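From: Aleksandra Górecki
To: Brumungate Users' List
Date: Saturday, June 4, 2022
Subject: Re: Storage charges at the Nirberg depot

Dear all,

Thank you to those members who wrote in after the April notice. I reply to the main point first and then set out what will change.

> The notice says that goods left at Nirberg for more than 7 days will be charged,
> but it does not say when the first day begins. Is it the day the goods arrive,
> or the day we are told of it? Last winter we heard from Kaczorowski
> only when the week was nearly over.

The first day will be the working day after the message of arrival is sent. Goods which arrive on a Friday afternoon will therefore not begin to count until the Monday at the earliest. Kaczorowski has agreed to this in writing and will put the date of the message on each delivery slip.

Small parts may still be handed in without a pallet, provided that they are in a rigid bin and that the total weight is no more than 30 kg. The booking number must be written on a label and tied on, as tape tends to come away in the cold store.

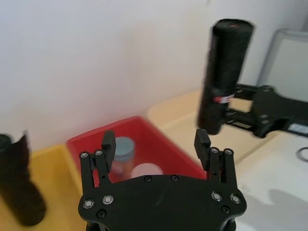

Britinus asks whether the same rule will hold for goods sent back by a customer, where the sender may have no booking number at all. It will not. Returned goods should carry the original invoice number, and the desk will match it to the account. Such goods are free of charge for 8 days – one day more than new deliveries – so that there is time for them to be checked.

Members with more than 500 items in store at any one time are asked to send their stock list by the last working day of the month. Lists may be sent as a plain spreadsheet. Scanned pages cannot be accepted.

The opening hours of the Brumungate desk stay as they are. Any question on a bill already issued should go to the accounts address and not to this list.

Yours faithfully,

Aleksandra Górecki
Member Services, Brumungate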